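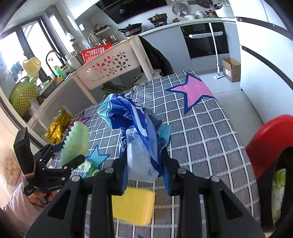 3.2 Storage of small household goods

Of the 1,289 households surveyed in Lerkonlow, 68 percent kept cleaning supplies and food packaging in the same kitchen cabinet or drawer. Households in the Mosquera district were more likely to store sponges separately, usually in an open tray near the sink. We recorded item type and storage place only – brand and price were left out.

Sponges were coded by material and surface, since respondents often used one word for several products. Foam with a raised surface (Figure 2) was coded apart from flat scouring sponges. Almost 30 households reported both types and were entered under each.

Figure 2. Pale green foam sponge with rows of rounded bumps; a yellow scouring sponge lies at lower right.

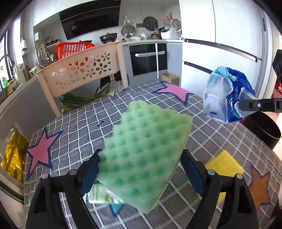 3.3 Replacement intervals

Respondents were asked in September how often they replaced each item. Answers given as a range were entered at the midpoint.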